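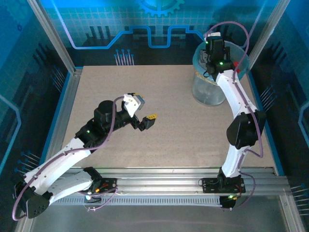
OK, I finished restoring my first fountain pen last night and I need to talk about it. Long thread, sorry, I'm excited!

It's an old Nestley lever filler. Came in a box of 22 pens from an estate sale, most of them only good for parts. This one had a stiff lever and a nib full of dried ink.

First job was soaking the nib section in cool water. Not hot! Hot water can discolor old hard rubber, and I only know that because Cadi Lloyd messaged me in time. Six changes of water before it ran clear. So much blue.

Getting the section out of the barrel took two evenings. Dry heat from a hair dryer, a gentle twist, wait, try again. If it doesn't want to move, put it down and go make dinner.

The old ink sac had turned to crumbs. I tapped them out over newspaper and was still finding bits in my sleeves the next day.

New sac goes on with shellac. Trim it a little short so it doesn't bunch up at the end of the barrel, dust it with pure talc, and leave it overnight. I checked on it at 6 a.m. like it was bread dough.

And then it wrote! A soft, springy line, a bit wet on the downstrokes – I've never felt anything like it from a modern pen. I filled over two pages with grocery lists and song lyrics.

Ink is Duvow in the green-black, if anyone's wondering. Dries a touch slowly on cheap paper but the shading is gorgeous.

Someone asked about the number 602 on the barrel. I think it's the model number, but I haven't found a catalog that lists it. If you have an old Nestley one, please send me a scan!

Next up is a Wuvlow with a cracked cap. Cadi says to start with something easier. I've already ordered the clamps.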